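Last updated: October

Nilard returned to an operating profit in its most recent fiscal year, after two years in which falling demand for heating fuel and the cost of the Dumex acquisition weighed on its accounts. The company's chief financial officer agreed to discuss the results, the coming winter and the future of the Macedo storage terminal.

The interview began with the headline figure, an operating profit of $22 million. The chief financial officer described it as adequate. "We had a mild first quarter and a very cold second one," the executive said. "A single cold month can flatter a fuel distributor. I would ask shareholders to look at the margin per gallon, which moved very little." 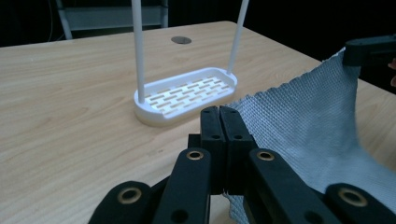 A white slotted tray on a wooden tabletop.

Much of the improvement came from lower borrowing costs. Nilard repaid the first portion of the loan it took out to purchase Dumex and renegotiated the remainder over a longer term. Asked whether the purchase price had been too high, the chief financial officer declined to revisit the board's decision but accepted that the timing was poor. "Wholesale prices fell within weeks of the signing. We were holding inventory bought at the old price, and we wrote it down in full. That charge is behind us."

The number of staff is a more sensitive subject. Nilard and Dumex together employed 3,660 people when the sale closed, and the group now has around 900 fewer. Most of the reduction came from retirements and from the sale of the service station business. The executive confirmed that no further program of job cuts is planned for this fiscal year, and added that drivers and tank inspectors are being hired in the northern districts.

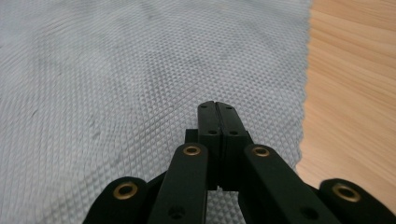 Combining the two companies' accounts has taken longer than the board was told to expect. Dumex billed its customers after each delivery, while Nilard has always offered a fixed monthly plan, and for more than a year the group ran both systems. The chief financial officer said that the two now sit together side by side with a thin seam between them. "They meet, and they line up. The seam is still there, and the auditors know where it is. We expect to have one ledger by the end of next summer."

On the Macedo terminal, the answers were more guarded. Nilard owns the tanks and leases the dock, and the lease is due for renewal. The port has asked for a higher rent and for a share of the cost of a new seawall.

"We want to stay at Macedo," the executive said. "We are prepared to pay toward the seawall – it protects our tanks as well as theirs. The rent is a separate matter and should be discussed separately."

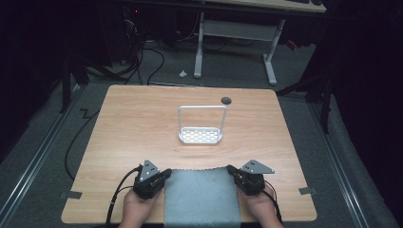 The small white rack with its looped handle, and a folded cloth at the near edge of the table.

The alternative would be to move more product through the Jullident pipeline, in which Nilard holds a minority interest. Capacity there is tight in the winter months, and any expansion would need the agreement of all 4 owners. The chief financial officer said that talks had been held and that a decision on engineering work could be put to the partners before spring.

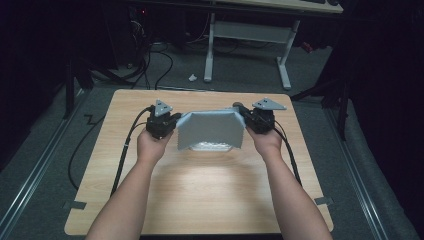

Even with that work approved, Jullident could not replace the terminal for several heating seasons, and the company's budget assumes that both will remain in use. Capital spending will rise slightly as a result, with most of the increase going to tank repairs.

The final question concerned the dividend, which was suspended when Dumex was acquired. The chief financial officer would not give a date for its return. "The board will consider it with the half-year accounts. Debt comes first, and the lenders' agreement says so in plain terms."

Contact the editorial office | Copyright, all rights reserved | Back to top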